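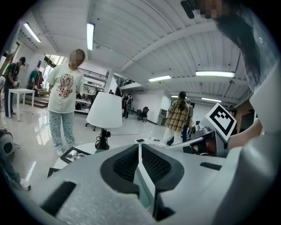 Side table lamps, notes from the Haddad common room refit (thread)

Print | E-mail

1/ The round white table now carries a table lamp with a white drum shade and a black ornate base, plus a couple of dark frames. I've had several messages asking about shade size, bulb choice and cord routing. Taking them in that order.

2/ Shade first. A drum has straight or nearly straight sides, so the light leaves in two cones, one up and one down, with a dimmer band through the fabric. The lower cone is the one that matters on a side table. If the shade is too narrow, it lights the foot of the lamp and little else.

3/ Rule I use: shade diameter no greater than the tabletop diameter minus a hand's width on each side. People bump shades long before they bump bases. On a round table you have no corner to tuck the lamp into, so this counts from every direction.

4/ Height. Sit in the chair you'll use. The bottom rim of the shade should land at eye level or slightly under. Higher than that and you look straight at the bulb. Standing height is irrelevant unless the table is in a hallway.

5/ Wendell Obi asked whether the harp can be swapped to drop the shade. Yes, if it's a spider fitter. Harps come in half-inch steps. Go down one step at a time and check that the socket still doesn't show below the rim. If it shows, go back up.

6/ If it's an uno fitter, the shade screws on at the socket and there is no harp to change. Your choices are a different shade or a different table.

7/ Bulbs. White shades are less forgiving than cream or linen. A cool bulb in a white drum reads blue after dark. I use 2700 K in all of them now. I tried 3000 K in March and changed it back within the week.

8/ Keep the bulb below the top of the shade by at least an inch. A long bulb in a short drum puts a bright ring on the ceiling. Clestent makes a stubby one that fits. The packaging is bad but the bulb is fine.

9/ Wattage: read the sticker on the socket. If the sticker has gone, assume 60 W incandescent as a ceiling and stay well below it. I'm not going to argue about this one again.

10/ Frames on the same table. A dark frame next to a dark lamp base reads as one lump from across the room. Leave a gap wider than the base. Lay frames flat while you work out positions, then stand them up last. Fewer broken corners that way.

11/ Glass in a frame will reflect the lower cone straight back at the chair. Tilt the frame back a few degrees or move it to the side of the lamp away from the seat. Matte acrylic also fixes it, at the cost of looking like matte acrylic.

12/ Cord. A table in the middle of a floor is a trip hazard as soon as you plug a lamp in. Either move the table to the wall, or use a floor outlet, or run a low-profile cord cover along the walking line. Do not put the cord under a rug. Rosalind Holloway's old place at Travmont had one that had worn through to copper.

13/ If the table has a center pedestal, bring the cord straight down it with 3 hook-and-loop ties. Four-legged tables: inside face of the leg nearest the outlet. Leave slack at the top so the lamp can be lifted for dusting.

14/ Ornate bases collect dust in every groove. Dry paintbrush, one-inch, natural bristle. No spray. Spray runs into the felt on the bottom and the felt then sticks to a painted top and takes the finish with it.

15/ Same goes for new felt pads on fresh paint. We gave the Kindano tabletops 20 days before anything stood on them. The can said seven. Two pads still left marks.

16/ White office-type walls behind a lamp bounce a lot. Before buying a second lamp for a dim corner, try moving the first one to within two feet of the wall. It costs nothing and takes one minute.

17/ Someone asked for the spreadsheet. It has 391 rows and most of them are part numbers for finials. I'll clean it up and post the fitter sizes separately.

18/ Correction to 5: metric harps exist and the steps differ. Measure yours, base to threaded tip, before ordering.

Print this thread | E-mail to a friend

Posted December 2012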